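# Field visit report: open day at the Skokard lab, Utwood

*Robotics elective, second-year group. Written for the course page and for next year's students.*

Our class got a place on the open day at Skokard in Utwood, and I want to write down as much as I can before it fades. We had signed up back in April and then heard nothing for so long that half of us had forgotten. 16 of us went. The bus from campus takes forever and drops you on the wrong side of the parking lot, so if you go next year, cross by the loading dock and not by the main road like we did.

## What we expected

I'll admit I was hoping for big orange arms welding car doors. Our assignment sheet asked us to look for three things: how a task gets broken into steps, how people and machines share a space, and what goes wrong. I got plenty on the first and the last, and less on the second, mostly because the afternoon session ran short.

The morning started with a talk on the company's history (skip to the end of this section if you're in a hurry). Skokard began with packing machines for a food plant in Carnach and moved into tabletop work later. The group we visited works on a project called Woo. The idea is to get two arms to tidy up and put away everyday things, the kind of stuff you'd find on any kitchen counter. The guide said they have 210 recorded task runs so far for the drawer work alone, and that they throw out a run if an object leaves the table. I asked how many they throw out and got a big laugh from the whole team, so I'm guessing it's a lot!

## The tabletop demonstration

After the talk we split up into 2 groups and ours went straight to the arms. This was my favorite part of the day by a mile. I had read about two-arm setups for class, but standing next to one is so different – you start planning the moves in your own head and then notice how many of them there are.

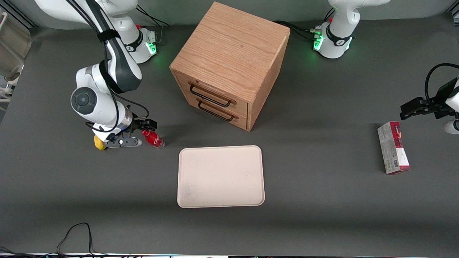 *Page last changed: Sep 25, 2026*

Look at how close the gripper is to both the red bottle and the little yellow object. For us, picking up either one is nothing. For the arm, the fingers have to come down at an angle that gets one thing without knocking the other, and a soda bottle standing upright is very easy to knock. Then there's the wooden cabinet with its black bar handles. A handle like that looks like an easy target for two fingers, but the arm also has to pull in a straight line or the drawer can jam, and the cabinet is turned at an angle to make it more interesting.

Someone in our group asked why you'd want a second arm at all. The guide turned the question back on us, and we came up with holding the cabinet still while the other arm pulls, and passing things across the table. The tray counts as a place to put things down, so "put the bottle on the tray" is a complete task, and "put it in the drawer" is a much longer one. I wrote out the drawer version in my notebook as steps and got to eleven before I even closed the drawer. My lab partner got seven, and we argued about it the whole way home.

One more thing I noticed was the cables. There are black cables along the outside of the arm and more running behind the cabinet. In our textbook drawings the arms never have any! I'd love to know how much of the planning is about keeping them out of the way, and I forgot to ask.

## Trying it ourselves

We each got a turn at a practice station in the next room, moving foam blocks with a hand controller. The limit was 200 seconds per person. I moved four blocks and dropped one of them twice. What I learned is that I lean my whole body when I want the gripper to go left, and it doesn't help.

## Notes for our own project

- We should write our task steps before we touch the simulator.
- Our test object needs to be something that can tip over. The foam cube is too forgiving.
- We need a rule for what counts as a failed run, and we need it written down before we start.
- Ask Skokard if we can get a copy of their handout on drawer tasks. There weren't enough to go around.

The step lists from both groups are going into the shared folder this week, mine included, with the eleven steps as I wrote them.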